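4.2 Resident Messaging and Request Routing

The second stage of the study examined how residents used Purnness, the messaging portal adopted by the three Dondex communities in July. Before the change, notices about meals, transportation and activities were delivered on paper, and questions were handled by telephone at the front desk. The portal placed both functions on one page, which residents could open on a tablet or a shared computer in the lobby.

A total of 515 residents were given accounts. Of these, 41 asked that a family member be allowed to read notices on their behalf, and the request was granted in every case. Training was offered in groups of no more than 20, and each group met twice. Residents who missed both meetings received a printed guide in large type.

Use was measured by counting messages opened and replies sent. Some 1,000 replies were recorded in the first month, most of them concerning dining times and the shuttle schedule. Replies were heaviest before 9 a.m., when the daily menu was posted. Communities that posted the menu late saw fewer replies throughout the day — a pattern that held at all three sites.

Staff views were gathered in written comments. Front desk employees reported fewer calls about activities but more about passwords. Housekeeping staff asked that linen and room notices be kept apart from the social calendar, a change made in the second version of the portal (Figure 3).
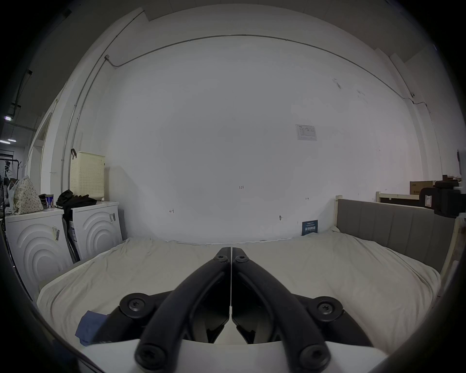 Figure 3. Bed with a cream-colored sheet.

Major, one of the three communities, replied in its written comments that the separate list was easier to read but that residents "still look for everything under the menu." It asked that the two lists share a single opening page. The request was passed to Ciseo, which maintains the portal, and had not been settled when data collection closed. Results for Major are therefore reported under the second version only.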